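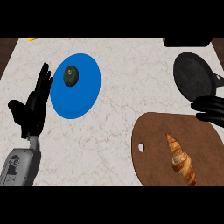 The kitchen worktop in simulation, with both hands, the blue plate, the pan and the board.

Mondis good practice work: progress report for the spring quarter

Hello again from Skudotholm. You asked for fewer tables this time and more of what we've been doing all day, so I've taken you at your word. The spending sheet went over separately on Tuesday and this is the chatty half.

Quick reminder of where we'd got to. Your grant pays us to write a code of practice for people who train two-handed robots in simulated kitchens, covering how scenes are set up, how runs are recorded, what counts as a pass and what has to be written down before anybody lets the same software near a real worktop. At the end of last quarter we had a rough draft and a lot of arguments. Now we have draft 2, fewer arguments, and a decent pile of runs to test the wording against.

The runs first. We recorded 1,463 in the simulated kitchen this quarter, all on the marble worktop, with things like the avocado and the croissant as the food to be handled. Of those, 559 were checked by hand against the draft rules, start to finish. It's slow work and I did a good share of it myself with a pot of tea and the blinds down. I'd hoped to get through more. I'd put that down to the checking form, which was too long, and I've since cut it by a page.

From the hand-checked lot we threw out 234. That sounds awful, but most of them went for the same dull reason: the start of the run hadn't been written up properly. Somebody had moved the plate or turned the board and the notes still gave the old layout. The robot may have done a lovely job, but we can't tell you what job it was asked to do, so out it goes. Draft 2 now says the layout must be saved by the software at the moment the run begins, and typed notes don't count. I'm really pleased with that one!

The bit that took longest was the rule on what a hand may pass over. Our first go said a hand must keep clear of any object it isn't using. Fine on paper, hopeless on a kitchen worktop, where the fingers can be right over the rim of the pan while the croissant sits on the board next door. If you enforce it strictly almost every run fails. We now split it in two. Touching something outside the task is a fault and gets logged every time, even a light brush. Passing over something is allowed, but the person setting the task has to list beforehand anything that must never be passed over (a lit hob, a full glass, a person's arm). It makes the form a bit longer again, I know, I know.

We've also tightened up what "done" means. Our old wording for a placing task was "the item is on the plate", and two people scoring the same run would disagree over an avocado sitting well off to one side. One of them wanted it in the middle. The new wording says that anywhere inside the rim is a pass unless the task sheet asks for a particular spot, and the item has to be at rest with the hand off it. Scorers agree far more often now, though I haven't got a proper figure for you and won't pretend to.

Then there's the question of views. Things at the far side of the worktop tend to be only half in view, and some of our scorers had been guessing what they were. The draft now tells them to mark such things "not identified" and carry on, and to look them up in the saved layout afterwards if it matters. Same goes for a hand whose wrist is out of sight. Score what you can see, and leave the rest blank. People find that oddly hard! I did too.

Trivville, who are reading the drafts for us as an outside group, sent back eleven pages of comments. Some of it stung. Their main complaint was that we wrote as if a pass in simulation meant the task was safe to try for real. We never meant that, but having reread section four I can see how they got there. It's been rewritten, and it now says flatly that a simulated pass only earns you a supervised trial with the speed turned down and a stop button within reach.

What hasn't gone well: the training pack for new scorers is late. I'd promised it for January and it's still half written. The Tkachenko project has offered us their induction slides to borrow from, and I think that will save a few weeks. I'd also like to move a small part of the travel money across to paid scoring hours, if you're happy with that. The sums are on the second sheet of the spending file.

Next quarter I want to finish the training pack, get another batch of runs checked with the shorter form, and send draft 3 to Trivville before the holidays empty their office. If you could let me know about the travel money by the end of the month I can book the scorers in.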